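Plomthorpe Assembly Tightens Rules on Judicial Appointments

Changes to court oversight take effect in July
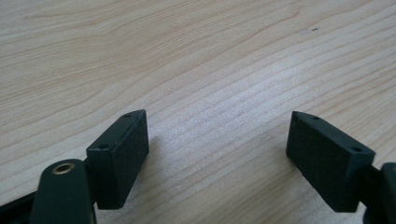 A light-colored wooden tabletop with pale, wavy grain.

The Plomthorpe Assembly has adopted a set of amendments to the Courts Administration Act that change how judges are appointed, transferred and disciplined. The text passed its final reading after a second round of consultation with courts, bar associations and local governments. It enters into force in July.

Under the amended act, vacancies on the district bench must be published for at least 3 weeks before a selection panel meets. Panels will score candidates against written criteria and must give reasons when they depart from the ranking. The executive keeps the power of formal appointment but may return a nomination only once, and only with a written statement of grounds.

Transfers between courts without a judge's consent are limited to 2 cases: the closure of a court, and a final disciplinary ruling. Earlier rules also allowed transfers for "organizational need," a term the act did not define. The Undlow Court of Appeal had asked for that clause to be removed in its submission to the first consultation.

Disciplinary matters move from the justice department to a separate chamber made up of sitting judges and lay members. Hearings will be public unless the chamber orders otherwise. Decisions can be appealed to the Undlow court, which must set a hearing date within 2 months of receiving the file.

The assembly received 280 written submissions. Most dealt with case assignment, which the final text requires to be automatic in all courts of first instance. Courts in Holst and Potard already assign cases this way and will need only to publish their assignment logs. Other courts have until the end of the transition period to comply.

Proposals to change the retirement age for judges and to merge the two smallest district courts were withdrawn before the final reading. The assembly's legal affairs office said both questions would be handled in separate bills.

Proceedings opened before the entry into force will be completed under the earlier rules. Guidance for court registries is to be issued in advance of the start date, along with the standard form for publishing vacancies.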